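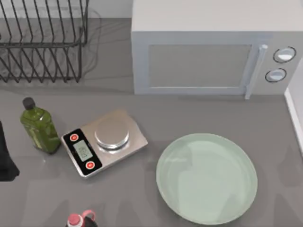
Figure 1. Overhead view of the simulated kitchen counter, with the dish rack, microwave, bottle, scale and plate.

Placing a plate in a rack: how much does object variety in simulation matter?
Project report, Robot Learning Lab course, Grellcombe
2019-06-26

Summary

We trained a simulated arm to pick up a plate from a kitchen counter and put it in a dish rack. The question was whether other items on the counter during training help or hurt the learned policy when it is tested on a counter it has not seen. Policies trained with clutter did better on the new counters. They also took longer to train, and they still failed often in one kind of layout, described under Results.

1. Background

The course before ours left behind a working simulator setup called Histau. It loads a counter, a rack and a set of household objects, and it can render from several fixed viewpoints. The earlier group had only trained on a bare counter with one plate. Their report says that the policy "worked well," but it was never tested with anything else in view. We wanted to find out what happens when it is.

We did not change the arm model or the physics settings. All of our work was on the layouts, the training and the testing.

2. Setup

The policy sees one overhead image and the joint positions of the arm. It outputs a small change in gripper position, plus an open or close command. The overhead viewpoint was chosen early on and kept to the end. It shows the whole rim of a plate that lies flat, which a side view does not. The drawback is that height is hard to judge, and the slots of the rack appear as thin dark lines that are easy to lose when the image is scaled down.

The layout in Figure 1 is from the cluttered set. The plate is pale green and the counter is gray, so the edge between them is weak in places, and the reflections on the plate make it weaker. We left the reflections on. Turning them off made training faster in a first trial, but we did not think a result without them would be worth much.

We built two sets of layouts:

Bare: the rack and the plate only, in random positions.
Cluttered: the rack and the plate, plus other kitchen items in random positions. An item that overlapped the plate was moved until it did not.

A third set of 232 layouts was kept for testing. It is cluttered too, but it was made with a different random seed and checked by hand so that every layout could be solved. Checking by hand was slow and we would not do it that way again.

3. Training

Demonstrations came from a scripted planner which knows the true position of every object. We call the planner Ilarov, after the folder it was found in. It produced 2000 demonstrations for each of the two training sets. We threw out any run where the plate touched another item on the way to the rack and ran the planner again to replace it.

Each policy was trained with plain behavior cloning – no reward and no extra practice in the simulator. We trained 3 policies per set with different seeds. The network was the small one from the Borbély code base, with the image input made larger so that the rack wires would stay visible.

4. Results

All 6 policies were run on every test layout. A run counted as a success if the plate stood in a slot and stayed there after the gripper let go.

The cluttered policies beat the bare ones on every seed. The gap between the two groups was wider than the gap between seeds inside either group, so we are fairly sure it is real. The bare policies mostly failed at the start of a run. They moved toward the wrong object, and the round platform of the scale was the most common wrong target. From above it looks a good deal like a small plate.

The cluttered policies rarely made that mistake. Most of their failures came at the end. The gripper reached the rack with the plate a little too low and hit the wires. This was worst when the rack was near the back wall, where the arm has to stretch. The bare policies had the same problem in the runs where they got that far.

5. Things that did not work

We tried adding a depth image in December. It helped with the height errors, but the simulated depth has no noise at all, and we took it out again. Cropping the image around the plate was also dropped – the rack was often outside the crop.

6. Limits

Everything here is in simulation. We used one plate model and one rack model, so we cannot say whether the policy would handle a bowl or a rack with wider slots. The planner also always grips the rim on the side nearest the arm, and the policies copied this even when another item was close to that side.

7. Next steps

The first thing to fix is the approach to the rack. A second viewpoint, low and from the side, would probably do more for it than further demonstrations. The layouts and the test script are in the course folder, with a short readme on how to run them.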